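Leave the Walls Low

September 9, 2020

The plan to rebuild part of the Roman bathhouse at Perkesden has been out for comment since February, and most of what I have read about it has been friendly. The proposal is to raise the walls of the hot room and the room next to it to full height, put a vaulted roof over both, and lay a new floor on brick pillars so that visitors can see how the heating worked. The firm of Harries has drawn it up, and the drawings are good. I think it should be turned down all the same.

What survives at Perkesden is low. The best stretch of wall comes up to a person's knee, and along the north side there is only a trench where the stone was taken away for other buildings, probably in the Middle Ages. The furnace opening is there, and so are the bottoms of the floor pillars in one corner. No piece of the vault has been found. The height of the rooms is unknown, and so are the size of the windows and the color of the plaster, apart from a few scraps of red.

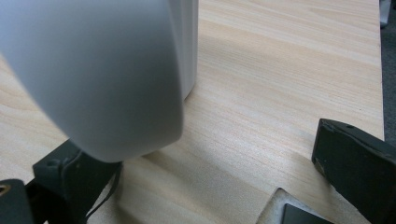 Pale wood grain in daylight.

A full rebuild needs an answer to every one of those questions. A drawing can stop where the evidence stops, or switch to a dotted line. A mason can't build a dotted line. He has to be told how thick the wall is at the top and where the window goes, and someone in an office has to decide. The report says the decisions are based on similar buildings elsewhere. That is a fair method for a drawing. When it is done in stone on top of the original footings, the visitor sees one building and takes all of it as found.

I have seen how this goes at Zevmont, where the gatehouse of the fort was rebuilt when I was a student. It was given two stories and a flat roof with a parapet, which was the common view then. The common view has since moved toward a third story and a tiled roof for gates of that type. Nothing can be done about it now. The building is solid, it cost a great deal, and it is on the town's road signs. Every schoolchild who goes there learns the older theory, and I expect they will for another 200 years.

There is also the matter of the ground. New walls of full height are heavy, and they need foundations of their own. At Perkesden the plan calls for concrete pads in 7 places inside the bathhouse. The report describes these spots as already excavated, and most of them are. Three are not. Whatever is under them will be dug quickly, ahead of the builders, when it could have been left for people with better tools and more time.

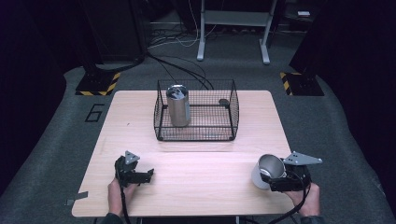 A wire basket on a wooden table, with a metal cylinder standing in it.

Supporters of the plan say that people don't understand low walls. I accept that. I have watched families walk once around the site and go back to the parking lot, and I don't blame them. A bathhouse reduced to a row of stones in the grass asks a lot of anyone who hasn't seen many of them. But the signs at Perkesden are 30 years old and several can't be read. The plan on the main board has north in the wrong place. No one has yet tried explaining the site well and found that it failed.

Hukberg is a better model. The baths there are no better preserved, and the site gets a steady number of visitors. They did two things. They marked the missing walls with gravel of a different color, so that you can walk through the rooms in the order a bather would have used them. Then they built one heated floor, full size, in a plain shed beside the entrance, well away from the remains. It is open on one side so you can look underneath. It has been altered twice as opinions changed about the flues, and each time the work was done in a winter, with no harm to anything old.

That shed taught me more about Roman heating than any rebuilt room I have stood in. You can put your hand on the pillars, and a child can crawl in as far as the barrier. It makes no claim to be the original, and the original is a short walk away for anyone who wants to compare.

A shed like that at Perkesden would cost a good deal less than the Harries scheme. There is room for it on the rough ground west of the parking lot. New signs and some gravel would use up part of what was saved, and a proper roof over the surviving pillars, which lose a little more of their surface to frost every year, ought to come before either.

The comment period is still open. I have sent in a shorter version of this, with a request that the three unexcavated spots be left alone whatever else is decided.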